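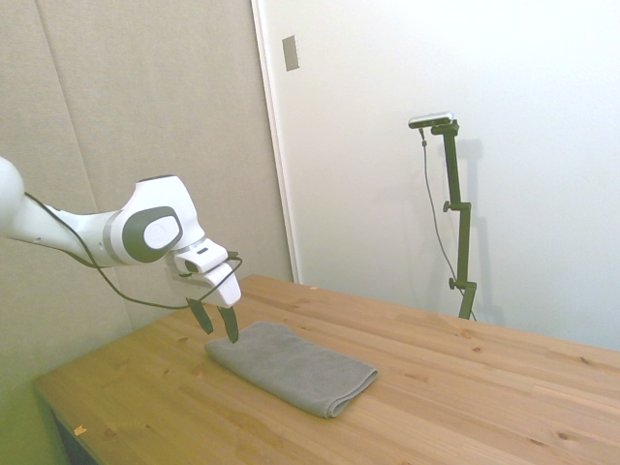
Page 3 of 7

Medical ID for nonspeaking kid, what do you use?

trirnstead_mom
Joined: May
ok so my son is 8, autistic, doesn't speak, runs. We got told by dispatch to "have something on him" in case EMS or police find him before we do. Bracelet lasted one afternoon. Shoe tag he doesn't notice but will anyone look at a shoe?? What works for you all

halfcaf
Shoe tag here too. Seatbelt cover for the car. Iron on labels inside the collar, phone number only, no name.

Seol_dad
Iron ons came off in the wash for us. Twice. Sew them.

halfcaf
Mine held fine. Hot iron, no steam, let it cool all the way before you touch it.

rernau88
Medic for a long time, now mostly transport. We check wrists and neck first. Shoes if somebody tells us to. Tell dispatch when you call, "tag on left shoe", and they can pass it along. Also the county has a premise note thing, you fill out a form and it pops up when your address gets called in. Ask the non emergency line

trirnstead_mom
did not know about the form. calling monday

quietbus
Be careful with the address flag. We did it and two years later it still had the old meds on it. It's only as good as the last time you updated it. And I don't love my kid being in a police database, sorry.

rernau88
Ours goes to fire and EMS too, not just police. But yeah, update it. Ask them how long it stays on, some places drop it after a while and don't tell you.

quietbus
"some places" is kind of my point

Seol_dad
Back to bracelets. We tried the Fisico stretchy one, the soft kind. He wore it on his ankle under the sock. Took maybe a week of practice, few minutes at a time, then thru dinner, then all day. Not magic but he leaves it alone now

halfcaf
+1 ankle. Never thought of that

kettle_and_kin
Cards. I carry a card, grandma carries a card, one's taped in the backpack. Doesn't speak, may not respond to name, don't grab from behind, likes to hold a straw, my number. Big print. Keep it short, they're not going to read a paragraph

quietbus
Card in the backpack is useless if he bolts without the backpack tho

kettle_and_kin
Right, that's why there's three of us with one. It's for when we're there and can't talk fast enough

trirnstead_mom
2023-01-22
update: ordered the ankle one, and sewing labels into pants tonight. Does anyone put the diagnosis on the tag or just "nonverbal call mom"? Not much room on it

rernau88
Nonverbal, autism, any allergy, phone. In that order if it fits. Skip the name if your worried about strangers

Seol_dad
I'd put allergy first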